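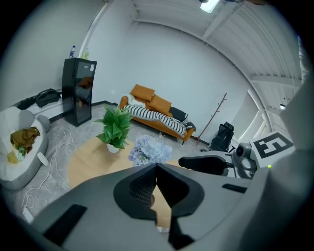 The Ovach pair in the sofa room, green light on, which is how I like it.

Keeping the Ovachs alive
06/04/2020

I have now been the person responsible for two hand-held grippers for long enough to have opinions about adhesive.

For those who only come here for the bread posts: at work we have a pair of Ovach grippers. You hold one in each hand and pick things up with them, very slowly and with great dignity, and the recordings go toward teaching a robot arm to do the same. I don't do much of the teaching. I do the screws. When Halldóra Grímsdóttir handed me the case in February she said it was a low-maintenance system, and then she handed me a second case, which was larger and contained the things for maintaining it.

So what follows is mostly for the next person, who will be looking for these notes in the shared folder and will not find them there.

The pads

The pads go first. They sit on the inside faces of the two black fingers and have a mesh texture that gives the grip something to grip with. They also collect carpet. I don't know how. The fingers spend their lives at table height, and I have still taken enough gray fluff out of that mesh to knit a third pad.

The manual says to wipe them with a damp cloth. The damp cloth leaves its own fluff. What works is a strip of masking tape pressed on and pulled straight off, then a soft toothbrush, dry, brushing toward the tip. Don't brush toward the palm or you push everything down into the V where the fingers meet, and then you're in there with tweezers and a desk lamp, rethinking your education.

I got 332 sessions out of the first set before one corner began to lift. You'll hear it before you see it, a small tick each time the jaws close. Change both pads together. I changed only the left one the first time, to be thrifty, and for a whole morning everything we picked up twisted a little to the right, like a shopping cart.

The new pads come from Farkeck in bags of nine. You need four for the pair. I have asked what the ninth one is for and have been told it is a spare, and I can't fault that.

To get an old pad off, warm it with a hair dryer on low and peel from the tip end. Scrape the old glue with a plastic card. I used my library card, which no longer scans. Clean with alcohol, wait until it's dry, and then wait a bit more than that. Press the new pad on and hold the jaws shut around a folded index card for 19 minutes. The packet says twenty. I have never made it to twenty.

The marker boards

The boards with the black square patterns are how the software, Frota, works out where one gripper is in relation to the other. They're simple things and I have caused more trouble with them than with anything that has a battery in it.

First, a board has to be flat. A bowed one doesn't fail, which would be useful. It goes on working and is wrong by the width of a pencil. I check mine with a steel ruler laid corner to corner on Monday mornings, and if I can get a sheet of paper under the ruler, the board comes off and a fresh one goes on.

Second, it has to be clean, and you can't clean it with the same alcohol you used on the glue. Or you can, once. The black comes up beautifully on the cloth.

Third, the screws. There's a strong temptation to tighten them until they feel serious. Resist this. The posts underneath are plastic and they'll let you go right on turning after the thread has given up. Finger tight, then a quarter turn. I cracked a post in my second week and wrote to Farkeck, who sent a new one with a handwritten note saying "a quarter turn." I taped it inside the lid.

The lens

Don't touch it. If you've touched it, use the blower first and the cloth second, and check the picture in Frota afterward against something with straight edges. I use the window frame. Halldóra uses the coat rack, which has branches for hooks and no straight edges that I've been able to find, and her calibrations still come out better than mine.

A smudge on the lens looks like bad focus, and bad focus looks like a loose housing, so I have more than once taken a housing half apart to fix a thumbprint. Blower first. I'd like that on a mug.

Calibration in a room with a sofa in it

We could do all this in the lab, but the whole idea is that people's homes don't look like labs, so we work in a room done up as somebody's living room: orange sofa, round table, plant, hydrangeas that have never needed water, a beanbag. It's nicer than my apartment. It's also harder to calibrate in, and the reasons took me a while to sort out.

The glass door on the little fridge is reflective. Stand in the wrong place and Frota will now and then decide there's another gripper over by the wall, holding very still. I lost an afternoon to that. I changed two cables and reinstalled a driver, and then I moved one step to the left and it went away.

The window does something similar in late afternoon. So I calibrate before lunch, facing the sofa, ceiling light on, and I do it the same way each time:

Both grippers on, wait for green. Green means ready. Blinking green means it's thinking about it, and you should let it.
Jaws fully open, hold, fully closed, hold. Do it slowly, the log doesn't catch a fast close.
Bring the two together over the table so each can see the other's board, and tilt them through the full range. You'll look like you're conducting a very small orchestra.
Read the number. Anything over 84 is fine. If it's under, clean the boards and go again before you touch anything else.

That last part is the hard one. I have a screwdriver and I want to use it. In February I took a gripper to pieces on account of a low number and found it in perfect health, and after I put it back together it wasn't.

Power

Each one runs most of a working day if you charge it overnight, and much less if you only believe you charged it overnight. The connector clicks twice. After the first click it looks completely plugged in. I check by tugging, which the manual asks you not to do.

Watch your feet, too. There's usually a white cable somewhere on that carpet, and the carpet is a mottled gray that hides more than you'd think. I caught one with my heel on a Thursday and went down into the beanbag with a gripper in each hand, arms up. The grippers were fine. Calibration before the fall was 86 and after it was 91, and I've decided not to look into that.

Things I haven't solved

The right-hand jaw has a faint squeak in cold weather. Dry lubricant quiets it for two days. I suspect the little bushing at the root of the finger, but getting to it means removing the curved cover, and the cover has one clip I've never been able to open without making a sound I don't like.

The unit sent back from the Clultberg office came with a longer screw in one hole than in the others. It doesn't seem to touch anything. I've left it in and put a dot of paint on the head so the next person knows somebody looked at it.

And if anyone reading has found a way to store the boards flat in the large case with the foam insert in place, please write. At the moment mine live between two cookbooks, and I'd like to make the lamb thing again before Easter.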